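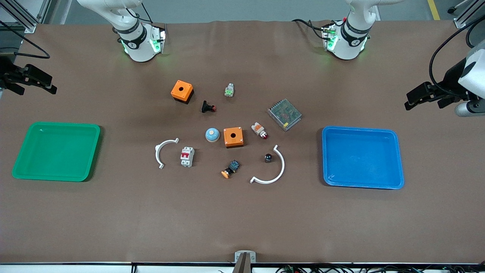
Usico Opens Its Spare Parts Sorting Room in Trellolport

TRELLOLPORT, February 24, 2019 – Hi, I'm Ebenezer Sulemana, and I run the sorting room at Usico. We are opening it to the public this spring, and I couldn't be happier to be the one telling you (my boss offered to hire a writer, and I said please don't).

If you have ever rewired a shed, fixed up an old workshop or helped a parent clear out a garage, you know the box. Everybody has the box. It's full of switches, connectors and bits of terminal block that were too good to throw out, and it has been sitting under a bench so long that you'd sooner drive to the store and buy a new part than dig for the one you already own. Starting this spring, you can bring the box to us!

We call the service Trilleo. You drop off your mixed electrical parts at our door on the harbor side of Trellolport, we tip them out and sort them, and you get them back grouped by what they are, with a printed list. One box costs $8, whatever the size, as long as one person can carry it. Contractors and schools can sign up for a season, which runs through September and covers 70 boxes for a flat price we'll quote you over the phone.

I get asked a lot about how we lay things out, so let me tell you. We start with a plain brown work surface and two shallow trays, a green one on the left and a blue one on the right. The parts go in a loose heap in between. Green is for parts going back to the customer as they are, blue is for parts that need a second look before anybody decides. I tried it with five colors when I started and spent half my day trying to remember what purple meant. Two works. The trays have rounded corners and a raised rim, and I'm fonder of that rim than I should be, having chased plenty of small screws across a floor in my life.

The bigger things come out of the heap first. An orange enclosure with a round hole in the top is easy to spot from anywhere in the room, so I like to begin with something like that and work down to the fiddly stuff. Both trays start out empty every time, even if the last box was only half a dozen connectors. It keeps one customer's parts from wandering off with another's, and we promised everyone we'd be strict about it.

We ran a trial with our neighbors at Owusu, the repair shop two doors down, before we settled on any of this. They sent over 77 boxes. One of them had a full set of panel buttons the shop had reordered twice, and the manager came over in person to collect it, laughing and a little annoyed with himself. The trial also taught us to ask for batteries to be taken out first. Please do that! We don't take batteries, light bulbs or anything still attached to a plug.

What we don't do is test parts or certify them. If something goes in the green tray, it means we know what it is and it looks complete to us. Whether it's right for your job is between you and your electrician.

The room itself is 900 square feet, with parking out front and a ramp by the side door. You're welcome to stand and watch while we go through your things, and there's coffee. Boxes dropped off in the morning are normally ready the next day.

To book a drop-off or ask about a season plan, stop by the Usico front desk in Trellolport and ask for Ebenezer. Reporters are welcome too, and yes, you can bring your own box.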